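Chapitre 7
Choisir une cellule d'essai à deux bras : l'offre, le banc, la lecture du pupitre

Objectifs du chapitre
Savoir lire une offre de cellule robotisée livrée avec son modèle de simulation.
Distinguer ce qui relève du bras, de la pince et de l'objet à manipuler.
Préparer un protocole d'essai avant toute commande de matériel.

7.1 Ce qu'on achète

Les chapitres précédents traitaient du bras seul : géométrie, charge utile, répétabilité. Dans un atelier, on achète rarement un bras seul. On achète un kit, c'est-à-dire des bras, des pinces, un plan d'implantation, un logiciel et, de plus en plus souvent, un modèle simulé de l'ensemble, livré plusieurs semaines avant le matériel. Le client travaille d'abord sur ce modèle. S'il est mal fait, le calendrier de mise en service en souffre.

Le cas suivi dans ce chapitre est le kit Presach, proposé par la société Sokness aux laboratoires et aux centres de formation. Il est vendu pour la manœuvre d'organes de commande : boutons, leviers, sélecteurs rotatifs, interrupteurs à bascule. L'offre de base comprend deux bras, deux pinces parallèles, le modèle de simulation et une bibliothèque de 60 tâches. La licence court sur 30 mois. Le pupitre d'exercice est facturé à part, de même que la formation des opérateurs.

Deux implantations sont possibles. Dans la première, les deux bras sont côte à côte et chacun garde sa moitié de table. Dans la seconde, ils sont montés de part et d'autre de l'objet et leurs volumes de travail se recouvrent largement. Cette implantation donne accès au pupitre sous des angles variés, mais elle oblige à gérer le croisement des bras. Les deux pinces peuvent se retrouver à peu de distance l'une de l'autre au-dessus du même organe, et le planificateur doit alors décider laquelle attend.

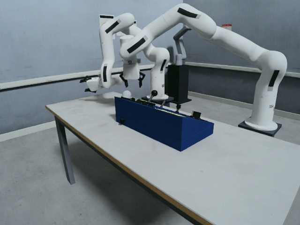 Irja Hirvonen est d'un autre avis sur le recouvrement des volumes : pour elle, un débutant devrait passer sa première semaine avec un seul bras actif, l'autre rangé en position de repos, et n'ouvrir le planificateur à deux bras qu'une fois les tâches simples acquises. Elle ajoute que la documentation de Sokness passe trop vite sur ce point et que le réglage par défaut, deux bras actifs, devrait être inversé.

La remarque est juste pour un centre de formation. Un laboratoire qui possède déjà une cellule à deux bras peut passer cette étape.

7.2 Le pupitre comme objet d'essai

Un pupitre est un bon objet d'essai pour une raison simple : chaque organe demande un geste différent. Un bouton se pousse, un levier se pousse ou se tire selon un arc, un sélecteur se saisit puis se tourne jusqu'à un cran. La force admise varie d'un organe à l'autre, et la surface d'appui aussi. Une pince à deux doigts convient à tous ces gestes à condition que l'approche soit bien orientée – c'est le point que les acheteurs négligent le plus souvent.

La lecture des marquages pose un second problème. Un sélecteur n'a de sens que par les repères qui l'entourent. Le système doit retrouver le trait d'index, le rapporter au bon repère et vérifier l'état obtenu après la rotation. En simulation, la netteté des textures compte donc autant que la justesse des volumes. Un caractère flou vu de près peut suffire à fausser la lecture.

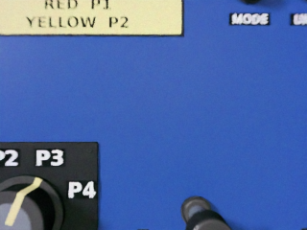 Figure 7.2 – Sélecteur rotatif et repères P2, P3 et P4 ; en haut à gauche, l'étiquette des codes de couleur.

Lors de l'essai mené au centre de Troltville en mai, le protocole prévoyait 1 000 manœuvres simulées, puis 40 de plus pour les reprises après arrêt, soit 1 040 au total. Les reprises sont comptées à part dans le rapport. Un fournisseur qui les mélange au reste donne un taux de réussite difficile à comparer.

7.3 Questions à poser avant la commande

Le modèle de simulation est-il fourni avec ses textures d'origine, ou faut-il les refaire ? Les limites de couple des organes sont-elles modifiables ? Peut-on remplacer le pupitre par celui du client, et à quel prix ? Qui corrige le modèle lorsque le matériel livré en diffère ? Sokness répond par écrit aux trois premières. Pour la quatrième, le contrat renvoie à l'intégrateur, en l'occurrence Ó Flaithearta, et il faut demander un devis séparé.

La section 7.4 reprend ces points dans l'ordre d'un cahier des charges.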